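Sorting the building blocks by color

14th September

Last month I promised in this blog that I would write less about furniture and more about small things in the home. So today it is building blocks, the kind with studs on top, and the question of how to keep them so that a person can find something again.

We had, until August, one big bag. Every piece we own was in this bag, and when somebody wanted to build, the bag was turned over on the floor. I don't say that this is wrong. Many families live like this and are happy. But I am a person who likes to know where a thing is, and so I started to look at blue bins with compartments.
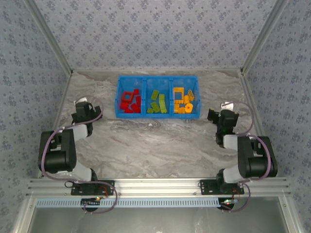
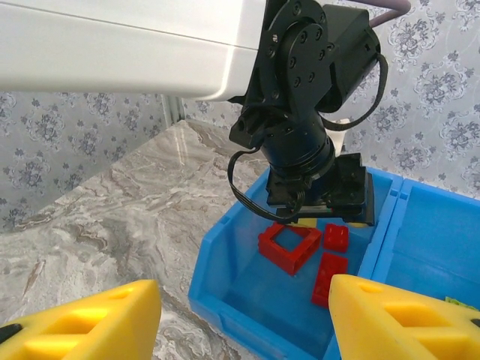

Red with red, and all in one blue bin

I read many opinions before I decided to sort by color. The serious builders say that color is the worst method, and that one must sort by shape. Their argument is good: a small red brick in a pile of red bricks is difficult to see, but a small red brick in a pile of small bricks of all colors is easy to see. I understand this. If you have thousands of pieces, please listen to them and not to me.

For a small collection I still prefer color. A child who cannot read yet can put away the red pieces without asking anything. A guest can do it also. And three compartments side by side are enough when you have red, green and yellow as the main colors, with the red on one side, the green in the middle and the yellow on the other side.

What I did not think about before is how different the pieces inside one color can be. Flat rectangular bricks, like the green ones, lean on each other and make a pile with a lot of air in it. The yellow group is the mixed one: a frame, a piece with dark diagonal stripes, a round one like a spool with a hole in it, and then the ordinary small bricks. By shape, these would need a drawer each. By color, they are simply the yellow ones, and you can start.

Put the big pieces in last

This is my best advice, and it took me too long to learn it. The square frame pieces, the hollow ones, need a lot of place. If you throw a frame in first, it lies crooked on the floor of the compartment, and the small bricks fall in and around it. Later you pull the frame out and everything moves. If the small bricks go in first, the frame can lie near the top and you lift it away with two fingers.

My order is now like this:

Small bricks with studs first, as they come.
Then the flat ones.
Then round pieces, which like to roll away.
Frames and other big shapes at the end.

It sounds very strict when I write it down. In the evening, when everybody is tired, we are not so strict.

About the bin

I compared two sorts before buying. One was a Vunier box with a lid, very nice, with smooth walls. The other was an open bin from Barredo with three compartments. I took the open one. A lid is good against dust, but a lid must be opened, and then it must be put somewhere, and in our home it was always under the sofa.

I also like a bin with small holes in the side walls. Crumbs and dust don't leave through the side, of course, so once in a while you must still empty everything and wipe the floor of the bin with a damp cloth. I do this when I wash the bricks. For washing I use a net bag and warm water with a little soap, then I spread the pieces on a towel until the next day. Please do not put them on the radiator. I have one green plate with a curve which will never be flat again.

How many pieces

I counted ours one time, on a rainy Sunday. It was 281. I had guessed 500, so you see how much bigger a collection looks when it lies on the floor. For 200 or 300 pieces one bin with compartments can be enough, if there are not too many large shapes. If you have more, I would take a second bin before the first one is full to the edge — a full bin is one that people stop using.

The blue pieces are my open problem. A blue brick in a blue bin is nearly invisible, and I have no fourth compartment. At the moment they live in an old Studari tea tin on the shelf, with two wheels and a small door that belongs to nothing. If you have a better idea, please write it in the comments. I read all of them, also when I am slow to answer.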